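How do you keep play food and tiny toys from taking over a table?
Posted in Home & Family > Playrooms and Kids' Spaces
1,874 views

Gwawr Gittins

Hello everyone, I have been reading this board for a good while and finally made an account in May, so please be gentle with me if this has been covered already (I did search, and mostly found threads about building bricks).

We have a long white table that gets used for play food and all the little odds and ends that go along with it. I love the table. It wipes clean, it's a good height, and there's room for everybody's elbows. The trouble is that every small thing in the house seems to end up on it, and I can't seem to come up with a system that lasts longer than an afternoon. I have one open plastic bin, a small white canister with a lid, and a cabinet behind the table with a drawer in it. So it isn't that I don't have places to put things! I just don't know which things should go where.

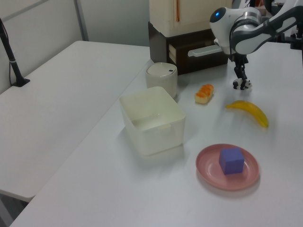
My first thought was to put everything in the bin and be done with it, but then the tiny animals sink to the bottom underneath the fruit and there are tears. My second thought was to use the drawer for everything, and that went fine until I noticed that once something is in the drawer it may as well be on the moon. It's always left partly open too, and I've walked into it with my hip more times than I'd like to say.

The other puzzle is the foam blocks. They aren't food and they aren't animals, but they get served up on the plates as cake, or cheese, or whatever is on the menu that day, so I hate to split them up from the dishes. Do you sort by what a thing is, or by how it gets played with? And does anybody have a good way to clean the foam ones? The plastic food I just wash in the sink.

I don't want to buy a big piece of furniture. My sister has one of those Runden cube shelves and swears by it, but it's 48 inches wide and I have 46 inches of wall, so that settles that. Thank you so much for reading all this, I know I do go on.

kitchentable_mom

Hi Gwawr, and welcome! Oh, I could have written this post myself a few years back. We went through every system there is, and I'm happy to tell you the one we settled on is very plain and has held up through two kids and a steady stream of cousins.

I'd sort by how it's played with, definitely. If the blocks are cake, then let them live with the cake! Grown-up categories never made any sense to mine, and they'd put things back "wrong" and then I'd be the one re-sorting at nine at night, which is no way to spend an evening. So in your shoes I'd do it like this.

The open bin is for all the food, plus any blocks that get used as food. Fruit, bread, pastries, the whole bakery. It should stay right there on the table where little hands can reach in, and if you can see through the sides even a bit, so much the better.

Plates go in the drawer, stacked, and nothing else goes in with them. A drawer with one kind of thing in it gets used. Once you start mixing, it's the moon again, as you said (that made me laugh out loud).

The animals need something small of their own. You could try your canister if it isn't spoken for, though I'd see first whether the lid is easy for the kids to manage. Mine never would bother with a lid. We used an old Kinnear cookie tin with the top taken off, and it has sat on the corner of our table for so long that the kids call it the zoo.

For the foam, I use a damp cloth with one drop of dish soap, wipe it over, wipe again with plain water and stand the pieces on a towel overnight. Please don't soak them. I did that once with a whole set and they took days to dry, and the smell was something else.

One more thing and then I'll let you go. Put half of it away in a closet and trade it out every month or so. Old toys come back like new ones, and there's less to pick up in the meantime.

Dunmore_Dad

Get rid of most of it. We had 300 pieces of play food at one point between birthdays and grandparents and I took nearly all of it to the thrift store. Haven't heard a word of complaint.

For the drawer, try a stick-on magnetic catch. Easy to put on and your hip will thank you.

p.hollis

I mostly agree with kitchentable_mom, but if you have anyone under three in the house, please be careful about leaving the very small animals in an open tin on the table. We keep ours up high in a Getovine jar with a screw top and bring them down when the baby is napping. It's a little more bother, but I feel better about it.

Also, we stuck a strip of colored tape down the middle of our table, with one side for playing and one side for bins. It worked nicely for a couple of months until somebody peeled it off, and I haven't gotten around to replacing it. The Hiton tape came up clean, at least, with no sticky patch left behind.

Gwawr Gittins

Thank you all, you're so kind! I'm going to start with the plates in the drawer tonight and see how that goes. No babies here, but my nephew visits and he's just two, so I'll look for a jar with a screw top as well. And kitchentable_mom, we will be having a zoo.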